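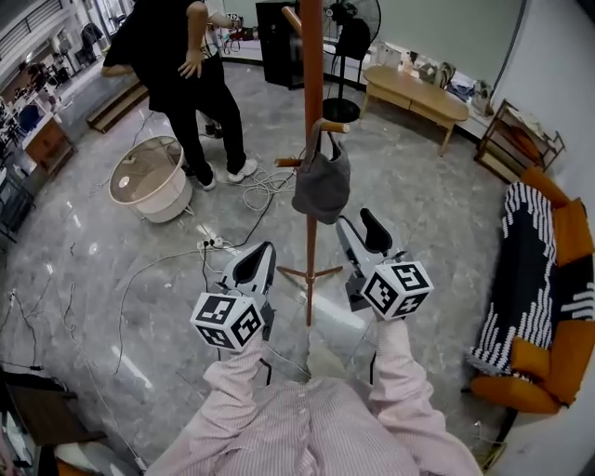
I've been grumbling about timestamps since May, and Kohei Furukawa has told me (kindly, but with a face on) to write it all down and stop doing it at lunch. So this is me writing it down.

My gripe is simple. Everyone in our corner of robotics wants to talk about policies. Which network, how big, how many demonstrations you fed it. I like that talk too! But the thing that decides whether a learned controller is any good at lifting a bag off a coat rack is very often the dull bit of code in the middle that says "this picture and this gripper pose happened at the same moment". Get that wrong and you're teaching the robot to close its hand on where the bag used to be.

We had a lovely case of it with Dornenance, which is our recording and playback tool. One of the two wrist streams was being stamped when the frame reached the computer, and the other when it left the camera. The gap was 30 milliseconds, which sounds like nothing until you remember how fast a person moves when they're bored of the task. Every replay looked fine by eye. The trained policy, though, kept reaching a touch late with the left hand, and we spent 12 days blaming the planner. Poor planner. I'd rewritten half of its collision checks before Kohei plotted the two clocks against each other and went very quiet.

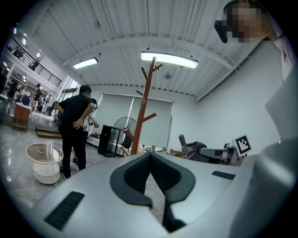
What bothers me is how easy it would have been to catch. Pose tracking from marker cubes gives you a perfectly good second opinion: wave both grippers together, find the peak in each motion trace, and the peaks ought to line up. It's an afternoon's work. We now run it at the start of every session in Stemholm, our checking script, and it refuses to save anything if the answer is off. People moan about that (I moaned about it, and I wrote the thing), but episode 2222 was the last one we had to throw away for bad sync, and I'd like it to stay that way.

The other side of the argument, and Ueda's docs take this line, is that a big enough model will learn to soak up a bit of delay. Well, maybe. If the delay is steady I can half believe it. Ours drifted whenever the machine got busy, and I don't see how a network is meant to guess that somebody has started a backup in the next window.

So I'd spend the next bit of money on tooling before we buy any more graphics cards. A viewer that shows both hands and the clocks side by side. Logs you can read without ringing me. Pudley, our little scheduler, has 21 open tickets and most of them are about time in one way or another, and I'm starting with the oldest.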